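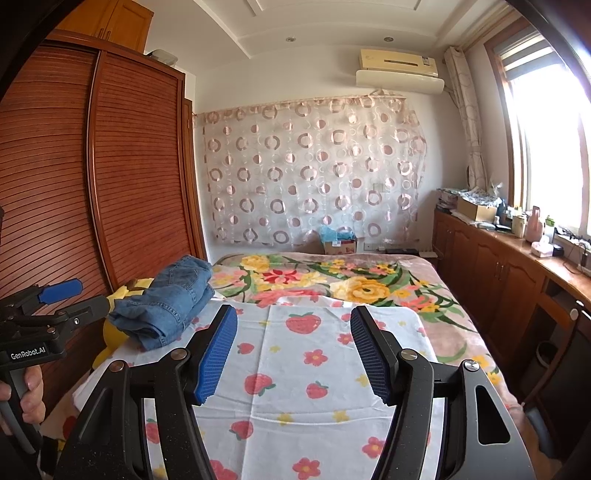
4. Resultados

4.1. Profundidad del libro de órdenes y deslizamiento

El análisis se limita a los tres pares con liquidez continua en la plataforma Huvden durante la ventana de observación. Los datos se extrajeron mediante la interfaz pública de consulta y se remuestrearon a intervalos de 60 segundos. Los intervalos sin actualización del mejor precio de compra o de venta se descartaron antes del cálculo de los diferenciales; no se aplicó interpolación.

El deslizamiento se define como la diferencia relativa entre el precio medio de ejecución de una orden de mercado y el punto medio vigente en el instante de su envío. Para órdenes de tamaño reducido, el deslizamiento queda determinado casi por completo por el semidiferencial. A partir de cierto volumen, la orden consume varios niveles del libro y la relación deja de ser lineal. La Figura 1 representa ambas zonas para el par principal, con el volumen en escala logarítmica.

Figura 1. Deslizamiento en función del volumen de la orden, par principal de Huvden. Línea continua: mediana por intervalo. Línea discontinua: percentil 34.

El cambio de pendiente coincide con el agotamiento del noveno nivel del libro. En los dos pares restantes se observa el mismo comportamiento, aunque desplazado hacia volúmenes menores. Este desplazamiento es coherente con la menor participación de proveedores de liquidez automatizados en dichos pares, si bien los datos disponibles no permiten identificar el tipo de agente que coloca cada orden.

4.2. Efecto del periodo de bloqueo

El protocolo Drallorico impone a los validadores un periodo de bloqueo de 60 días sobre los tokens depositados. Durante ese periodo los tokens no pueden transferirse ni utilizarse como garantía. La oferta en circulación efectiva es, por tanto, inferior a la oferta nominal que publican los agregadores de precios, y las medidas de capitalización basadas en esta última sobrestiman el volumen negociable.

Para corregir este sesgo se reconstruyó la serie de oferta líquida a partir de los eventos de depósito y retirada registrados en la cadena. La serie corregida se empleó como denominador en el cálculo de la rotación. En junio, mes en que venció el primer tramo de depósitos, la rotación corregida descendió con respecto a la nominal, como cabe esperar de un aumento de la oferta líquida no acompañado de un aumento proporcional de la negociación.

La especificación de Bhatia, que trata los tokens bloqueados como oferta disponible con descuento, produce coeficientes del mismo signo y de menor magnitud. La diferencia entre ambas especificaciones se concentra en las semanas próximas al vencimiento.

4.3. Comprobaciones de robustez

Las estimaciones se repitieron con los datos de Usstead, una plataforma de menor tamaño que lista el mismo token frente a dos monedas estables. El signo de los coeficientes se mantiene. Los errores estándar aumentan por el menor número de intervalos válidos, y el efecto del bloqueo pierde significación cuando se incluyen efectos fijos por hora.

Se excluyeron además las operaciones cuyo remitente y destinatario comparten dirección de financiación, criterio habitual para detectar negociación ficticia. La exclusión reduce el volumen total y apenas altera la mediana del deslizamiento. El criterio no detecta esquemas con direcciones intermedias, de modo que el volumen depurado debe interpretarse como una cota superior del volumen genuino.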